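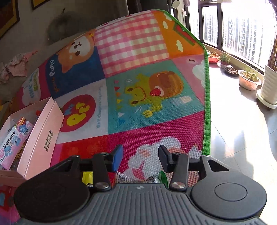 # Guvuron adds patchwork play mat to children's range

Saturday, February 17, 2018 – Guvuron today released a play mat printed in patchwork panels, with a stitched green fabric border. Panels include pink and cream gingham, clouds on orange, and a cartoon puppy on navy blue with the word "Puppy".

The mat ships from the Trarwood warehouse in cartons of 20. Wordale will stock it in more than 475 stores. Trade orders open now – retail sales follow in November.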